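Filed under: Home & Kitchen > Wood Care > Finishes and Oils
January - 4 min read
Posted by Edith Ñahui

Oiling a light wood table and spoons - same product for both?

I bought a light wood table secondhand and it has no finish on it that I can find. Water soaks in within a minute or so and leaves a darker patch until it dries. The top is 6 feet long. I want to put something on it before the family starts eating there every day.

I also have a drawer of wooden spoons that have gone gray and rough. I would like to buy one product and use it on the table and the spoons both. The hardware store in Plestlow had mineral oil, tung oil, something called Danish oil, and a tin of Fileo board wax. The person at the counter said any of them would be fine, but the label on the Danish oil says nothing about food.
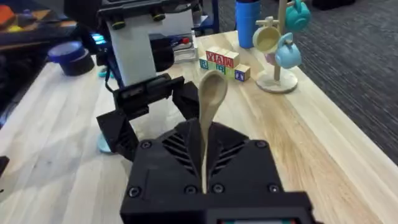
My main worries are the table turning yellow, and how long I have to keep people away from it. We can eat in the kitchen for a few days but not for a month. I have never finished wood before. I own a palm sander and some 120 and 220 paper.

One more thing, there is a ring on one end from a flower pot. It is nearly black. Do I need to get rid of that first or will the oil hide it?

Selina Fuchs

Use different things. Mineral oil is good for spoons and cutting boards. You wipe it on, leave it overnight, wipe off what didn't soak in, and you can cook with them the next day. It never hardens, though. On a table it will stay a little greasy, pick up dust and come off on sleeves and paper. You would be redoing it every few weeks.

For the table I would use pure tung oil or a hardwax oil. Check the can, because a lot of what is sold as "tung oil finish" is mostly varnish and thinner. Pure tung oil is slow. Thin the first coat half and half with citrus solvent so it goes in deeper, wait a day, then do three or four more coats with a day or two between them. You can use the table lightly after a week. It takes closer to a month to cure all the way, so keep hot dishes and standing water off it until then.

Hardwax oil costs more but it is quicker. Two thin coats, usually a day apart, and most of them are ready for normal use in a week or two. If you really can't be without the table, that is the one I would pick.

On color, any oil will darken light wood some. Tung yellows less than linseed. There are hardwax oils with a little white pigment in them that keep the wood close to how it looks bare. To see what you are getting, try it on the underside of the top first and give it two days.
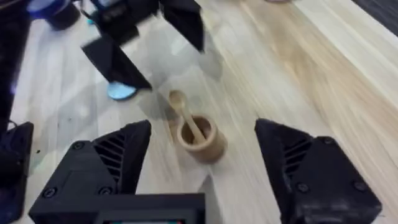
Sand before any of this. Start with 120, go with the grain, then 220. Don't go finer than that or the oil won't soak in as well. Vacuum, then wipe with a barely damp cloth and let it dry. The damp cloth raises the grain, so give it one more light pass with the 220 by hand.

The black ring will not be hidden by oil. It will look worse. That is most likely iron or tannin staining and sanding often doesn't reach the bottom of it. Oxalic acid does. It is sold as wood bleach. Mix it with hot water the way the package says, brush it over the entire top and not only the ring, let it dry, then rinse it well a couple of times. Wear gloves and eye protection, and a mask when you sand afterward, as the dried crystals are bad to breathe.

Spread the oily rags out flat outside until they are stiff, or put them in a can of water with a lid. Tung and linseed rags can catch fire by themselves in a pile. Mineral oil rags don't do this.

For the spoons, wet them, let them dry, sand off the fuzz with 220, and then oil. Keep them out of the dishwasher.

guzmán_309

I just use olive oil on everything and never had a problem.

Selina Fuchs

Olive oil can go rancid in the wood and get sticky. Some people get away with it on spoons that are used and washed every day. I wouldn't put it on a table.

plaltia597

Agree with the hardwax oil. I did ours with it and we were eating on it after 6 days, with placemats. Put it on thinner than you think you should. My first coat was too heavy and stayed tacky at one end, and I had to rub it back with a white pad and mineral spirits. Buff off anything that is still shiny after 15 minutes.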